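6/13/21

We are four weeks in the flat on Pearce Street now, and I want to write down something about the cooker, because I have spent more time with it than with any other thing in this home.

In my last kitchen, in Harenum, I had an electric plate with one ring that worked and one that only became a little warm. I cooked everything on this one ring for years: first the rice, then the rice went under a blanket, then the vegetables. So when I saw that the new place has gas, and two burners, I was very happy and also a little afraid. I had not cooked on a flame since I was a child in my grandmother's house, and there I was not permitted to touch the knobs.

The first week I burned onions three times. With the electric plate you turn the knob and you can go away, answer the telephone, come back, and nothing has happened yet. Gas does not wait. I learned to put the oil, the garlic and the spoon ready before I light it. My neighbour's advice was to keep the flame smaller than the bottom of the pan, and this was the best advice I received in the whole move.

The second thing I had to learn is the cleaning. The top is black glass, and black glass shows everything. In the shop such cooktops look very elegant. At home, one drop of soup becomes a white ring, and if I wipe it with the wrong cloth then the ring becomes a cloud. I tried vinegar (good for the rings, bad for the smell), then a cream called Letisico which my cousin recommended and which cost more than the dinner I had spilled. Now I use only warm water with a little dish soap, and after that a dry cotton cloth, always a dry one at the end. An old pillowcase cut in pieces is perfect.
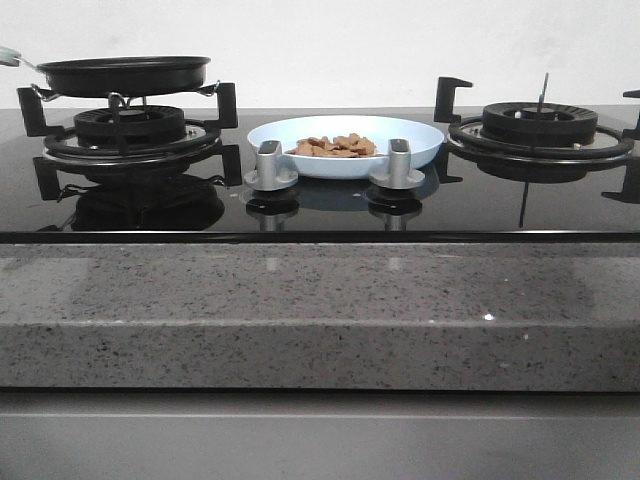 I clean it in the evening, when the glass is completely cold. I lift off the parts which can be lifted, wash them in the sink and leave them on a towel until the morning. The caps must be really dry before they go back. One time I was impatient, and the burner clicked and clicked and gave no flame, and I had bread with cheese for dinner.

The granite is much easier. It has so many small speckles that crumbs are invisible, so I must wipe it by feeling, with my hand flat. My mother would say this is a dangerous colour for a lazy person. The wall behind is plain white and I worry about it more. Tomato sauce jumps very far. I am thinking to put a sheet of glass or some tiles there, but the tile shop, Nanine, wanted $451 with the cutting and delivery, and for this money I can wipe a wall for a long time. I found also a steel sheet for $207, but I don't like how it looks. Maybe I will only paint it again next year.

About the frying pan: I kept a nonstick one with a mint handle, because I like this colour in a kitchen, and it is shallow enough for pancakes and eggs. For nonstick I use a medium flame and a wooden spoon, never the metal one. My two heavy pots I gave away before the move and now I regret it, at least the bigger one. A good soup pot is the next thing I will buy.

Yesterday I made lentils on one burner and flatbread on the other, both at the same time, and everything was hot when we sat down. For most people this is a normal dinner. I was so proud that I telephoned my mother. She asked if I had remembered to turn off the gas, and I went back to the kitchen to check.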